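Kettle leaves white flakes in my tea, and vinegar isn't shifting them

Home Help Community > Kitchen and Appliances > Cleaning

Posted by marrowfield

Hello all, I hope somebody can steer me right on this one. We moved out to Trarkberg in October, and everything about the house has been a pleasure except the water, which is hard as nails. Back in our old place I descaled the kettle maybe twice in its whole life. Out here I get a chalky crust on the bottom within a couple of weeks, and little white flakes floating on top of my tea, which puts visitors off no end (my sister poured hers down the sink when she thought I wasn't looking).

The kettle is plain stainless steel, the stovetop sort, and I'm fond of it, so I'd like to keep it going. So far I've tried white vinegar, half and half with water, left for 15 minutes and then rinsed. It fizzes a bit and loosens the top layer, but there's a hard tan ring around the bottom seam that doesn't budge. I've also tried a scouring pad, but I can't get my hand in very far and I'm worried about scratching it.

So there are really a few things I'm wondering. Is there something stronger than vinegar that's still safe to use where you make your drinks? Is the crust bad for us? And is there any way to slow it down, or is this just my life now? The shop in town sells a Dulier descaling powder but it costs more than I expected, and I don't want to buy it if something from the pantry will do the same job.

Thank you in advance, and sorry for going on.

Posted by oldstovepipe

Welcome to hard water country! I've lived with it for most of my grown life and I can promise you get used to it, although your sister may not.

First, please don't worry about the flakes. They're mostly calcium carbonate, the same stuff that builds up on your shower head, and for most folks drinking a bit of it is harmless. It just looks awful and feels gritty.

Now for the ring. Vinegar does work on scale, but 15 minutes with cold vinegar is hardly a greeting. Heat makes all the difference, and so does time. What I use is citric acid, the plain food-grade kind sold for canning. I like it better than vinegar because it doesn't stink up the kitchen and the smell doesn't hang around in the spout for days.

Fill the kettle with enough water to cover the ring, bring it to a boil, and take it off the burner. Put in 2 tablespoons of citric acid, and go slowly, a little at a time, as it can foam up in a hurry when it meets thick scale. Then walk away for an hour. Don't go boiling the acid on the stove, and don't ever mix it with bleach or any cleaner that has bleach in it.

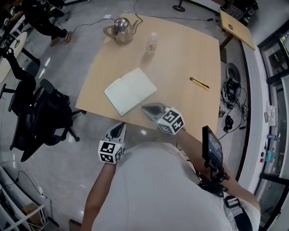

After the hour, pour it out and have a look. If there's still some ring left, wrap a bit of soft cloth around the end of a wooden spoon and rub along the seam while everything is still soft. Let the kettle cool enough to handle first, of course. A crust that has been baking on for weeks may want a second round, so don't be discouraged if the first one only takes it halfway. When it's clean, rinse it well, boil a full kettle of plain water, throw that out, and you're ready for tea.

I'd put the scouring pad away for good. The scratches give new scale something to grab on to, and then you're worse off than before.

As for slowing it down, the best habit I know is to empty the kettle after you use it. I was raised to leave water sitting in it for the next cup and it took me years to quit. Tip it out, leave the lid off, and let it dry. I also do a small citric acid soak every month whether it looks like it needs one or not, and I haven't had a proper ring in ages. It takes less powder that way too.

Do write back and tell us how you get on!

Posted by pennywhistle13

just get a filter jug. i have a Fomon one and never had a flake since. change the cartridge when it tells you

Posted by larch_and_linen

I agree with nearly everything oldstovepipe wrote, so I'll only add a couple of things from my own kitchen.

A filter jug does help, but how much depends on the cartridge. Some only take out the chlorine taste and leave the hardness right where it was. Look on the box for wording about limescale before you spend the money. In very hard water the cartridges can wear out sooner than the box says, so work that into the cost.

On the descaling powder, turn the packet over and read what's in it. Plenty of them are mainly citric acid with a nicer label. I buy mine by the bag from Sitthichai, the grocery near me, where it's kept with the baking things, and one bag has lasted me 8 months with a kettle, a coffee maker and two shower heads to look after. If you can't find it, lemon juice will do in a pinch for light scale, though you'd need a lot of lemons for that ring of yours.

One caution, in case you're tempted to use the same soak on everything. Keep it away from marble or limestone counters, and wipe up any drips right away. I have a dull spot next to my stove the size of a saucer that I've been covering with a trivet ever since.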